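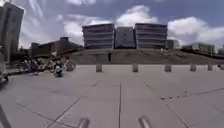 Clemton Sock Knitters list
Subject: Re: heels wearing out AGAIN (and a long ramble about flaps)

Hi all,

I meant to answer this in April when it first came through, and then I got stuck on a baby blanket and forgot that socks existed. The original message is copied in so you don't have to go digging in the archive:

> Hello everybody, I've been reading the list for a while but haven't posted
> before. I have now finished four pairs of plain socks and I love making
> them, but the heels keep going on me. The first pair lasted one winter. The
> second didn't even make it that far! I knit toe up with a short row heel
> and I've been using Rernex sock in the solid colors, which is very soft and
> pretty. I get 8 stitches to the inch on the foot.
>
> The hole always shows up in the same spot, a little above where my heel
> touches the floor, right where the back of my shoe rubs. Is it my yarn, my
> gauge, my heel or my feet? I don't mind darning, but I'd like to get some
> wear out of them first. Also I have already bought yarn for the next three
> pairs, so please be gentle if the answer is yarn.

Okay, gently: it's partly the yarn. Sorry! I love Rernex too and I have a whole drawer of it, but my ball bands say it's all wool with no nylon, and it's spun pretty loose. It makes a wonderful hat. It makes lovely bed socks, and you could certainly use up one of your three lots that way. But in a shoe, with a stiff back rubbing at it all day, soft yarn just goes fuzzy and then thin and then there's your toe (or heel) saying hello.

Your gauge sounds fine to me. Some people on here will tell you to go tighter, and they have the hands for it. I tried it for one pair and the fabric felt like cardboard and my wrists hurt for a week, so I went back to my regular needles and spent the effort on the heel.

The spot you describe is the interesting part. If the hole comes above the floor, at the back, then a short row heel doesn't give you much to work with, at least the way I was taught to do it. The heel stops and you're back to plain stockinette right where the shoe is rubbing. You can carry a reinforcing thread along through the heel and keep on carrying it up the back of the leg for an inch or so. I've done it and it works, but you have to deal with the thread hanging out on one side of the needles every round, and I'm not patient.

What I do now is a plain old heel flap, top down, in slip stitch. I use the Kaewmanee pattern, the free leaflet the shop used to put in the bag with any two balls of sock yarn. I knit mine over half the stitches and work 30 rows, slipping every other stitch on the right side and purling straight back on the wrong side. The slipped strands lie across the inside and make a sort of padding, and it covers exactly the place where you're getting holes. It's very relaxing too, you can do it while watching TV and you can't really get lost.
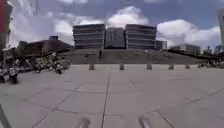
The one thing I'd change in the leaflet is the pick up along the side of the flap. It tells you to pick up one stitch for each slipped edge stitch and leaves it there, and I always got a gap at the top corner that I could stick a pencil through. So I pick up 18 on each side and then twist the last one when I knit it on the next round. If there's still a little gap, I close it with the yarn tail at the end and don't tell anyone. By the way, it's worth slipping that first stitch of every row purlwise and leaving it a bit relaxed. I used to yank it tight out of habit, and then the edge puckered and the whole sock pulled up funny at the ankle.

Now, for the three pairs of yarn you already have! You really can still use it. Knit the leg and foot in your nice soft color and do the heel flap and the turn in something tougher, with the toe to match if you like the look of that. I've been using Sarow in the dull gray for this. It's scratchy in the ball and feels like string when you're knitting with it, but it softens up some in the wash and I have a pair from before I moved house with heels that still look fine. A contrast heel looks like you planned it, and people always say nice things about them. One warning is to wash a swatch of the two yarns together first. I had a red heel once, and I now own a pair of pink socks.

I also want to put in a word for looking at the shoes. Feel around inside the back of the pair you wear most. Mine had a seam in there that had split open, with a rough edge like sandpaper, and I'd been blaming my knitting for months. A stick-on heel pad fixed it. And if your socks are a bit big, they'll slide with every step and rub that much more, so try the foot a little shorter than you think it should be. I stop well short of the end of my toes before I start the decreases and let it stretch.

Somebody asked me off list about yardage for doing it this way, and I thought the rest of you might want it too.
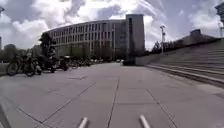
How much of the tougher yarn do I need if I'm only using it for heels and toes?

One small ball will do several pairs. The Sarow I buy comes in 200 yard balls, and mine has done all the heels and toes since last fall with a good lump still left in the bag. I wind off a little bit onto a card for each sock so that I can work both flaps without cutting back and forth from the main ball.

As for the main color, you'll have more left over than you're used to, so hang on to it for stripes or for mending.

Last thing and then I'll let you go. When you do get a thin place, catch it before it's a hole. Turn the sock inside out over your hand every so often after washing, hold it up to the window, and if you can see light coming through, run some duplicate stitch over it then and there. It takes me one cup of coffee per heel. A proper darn takes me an entire evening and I complain all the way through it.

Please post how the next pair comes out, and if anyone still has a clean copy of that Kaewmanee leaflet, could you scan the back page for me? Mine has tea all over the toe instructions.

Happy knitting!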